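Deterrence and Ambiguity in the Cernby Strait Dispute: A Table-Top Study

Student project report, International Security module
Submitted 15 June 2019

1. Purpose

The project set out to test whether a vague security promise deters an attack better than a clear one when the promise comes from a distant ally. The question is an old one in the study of alliances. A clear promise tells the attacker what it will face, but may encourage the protected state to take risks. A vague promise keeps the protected state cautious, but leaves room for the attacker to guess wrongly.

We used three states. Padard is a large coastal power with a growing navy. Chacko is a smaller island state which Padard regards as part of its own territory. Clevov is a naval power on the far side of the ocean, with trading links to both. The Cernby Strait lies between Padard and Chacko and carries most of the commercial shipping in the region.

2. Background assumptions

Padard's leadership was assumed to prefer gaining Chacko without war, to prefer war to formal independence for Chacko, and to prefer the present situation to a war against Clevov. These preferences were fixed before the first run and given in writing to the Padard team only. The other teams had to infer them from conduct.

Clevov was assumed to value its reputation with other allies. The value placed on that reputation was the hardest figure to set. If it is too high, Clevov fights in every case and the wording of the promise makes no difference. If it is too low, Clevov never fights. We settled on a middle value after trial runs, and the results should be read with that choice in mind.

Distance was treated as a cost. Clevov's fleet needed two turns to reach the strait, whereas Padard could close it in one. This gap gives Padard a reason to act quickly and present the others with a finished fact, and it was the main source of pressure in the exercise.

3. Method

Each run had 7 turns, with one turn standing for a month. Teams submitted sealed orders at the end of each turn. Public statements were read out to all players. Private messages between teams were allowed but limited to 800 characters each, so that messages had to be drafted with some care.

There were 6 runs, divided equally between two treatments. In the first treatment, Clevov was bound by a published treaty to defend Chacko. In the second, Clevov had only a statement that it would view the use of force with grave concern. Team members changed roles between runs to reduce the effect of individual temperament, although this was only partly successful.

An umpire resolved military orders using a fixed table. Losses at sea, the cost of insurance for merchant ships and the level of public support at home were updated after each turn. Players could see their own support figures and the published insurance rate, but no other team's figures.

4. Results

Under the treaty, Padard did not attempt a landing in any run. It turned instead to measures below the threshold of the treaty: customs inspections of merchant ships, naval exercises close to the shipping lane, and pressure on fishing vessels. In two of the runs Chacko responded by expelling Padard's trade office, a step its players later said they would not have taken without the treaty behind them.

Under the vague statement, Padard closed the strait once and landed troops once. In the remaining run it did neither, and relations improved slightly by the final turn. The landing followed a private message from Clevov which was meant as a warning. The Padard team read it as a sign that Clevov was looking for a way out.

Chacko's conduct was more cautious without the treaty. It avoided symbolic steps and spent more on coastal defence. This agrees with the theory. The same caution appeared to invite further demands, however, and by the middle turns Chacko had given way on fishing rights in every run of this treatment.

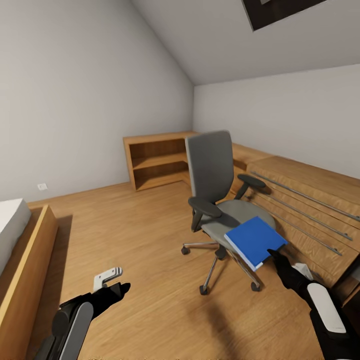 Hường Cù objected, on reading the draft results, that the comparison was unfair to the vague statement. Her point was that the treaty had been treated as fully believed from the first turn, when a real treaty is doubted and tested like any other promise. A weak treaty and a firm statement might produce the reverse of what we found. She also noted that the Padard players knew the run would end after the last turn, which removes the long-term cost of occupation from their sums.

We accept both points. The second is the more serious. A known end date rewards a late gamble, and the landing did take place late in its run. A random end point would have been a better design and would not have added much work for the umpire.

5. Discussion

The results give limited support to the view that clarity prevents large attacks while moving competition to a lower level. They give less support to the view that vagueness restrains both sides at once. It restrained Chacko, but its effect on Padard depended on how single messages were read, and this varied from team to team.

Sandamali Mollah's notes as umpire show that the insurance rate had more influence than expected. When it rose, all three teams softened their public statements in the following turn – even where their sealed orders became more aggressive. The gap between words and orders was widest just before the strait was closed.

6. Limits and further work

The number of runs is too small for any statistical claim. The players were students of the same subject and had read much of the same material, so their expectations of one another were probably closer than those of rival governments. Domestic politics was reduced to a single support figure.

A further set of runs is planned for July, with a random end point and a second ally whose position is unknown to Padard. The order sheets, the umpire's table and the message logs are held with the module records and can be consulted on request.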